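Home | Syllabus | Handouts | Lab Hours | Contact

Handout 8: Teaching by Remote Control

Instructor: Houshang Dehghan
Lab supervisor: Edgars Navickas

Students will record demonstrations in the Trivcombe simulator before working on the physical arm. Each pair submits 27 demonstrations of a single task. Reset the objects before every attempt, and keep failed attempts in a separate folder.

Move the hand controller slowly and steadily. The gripper follows the operator's motion, so hesitation and needless corrections will be recorded along with the useful movement. Pause briefly before closing the fingers - the learned policy depends on a clear approach.

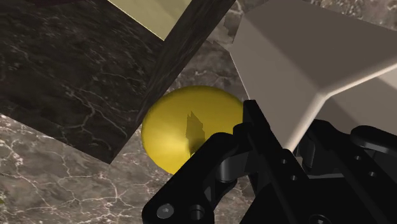 Large objects may hide the target from the wrist view. In such cases, back away and approach from another side. Do not switch to the overhead view during a recording, as the policy will not have access to it.

Recordings are due in April. Questions should be brought to Room 714.

Related handouts
Handout 3: Guiding the Arm by Hand
Paju Controller Setup
Prisov Data Format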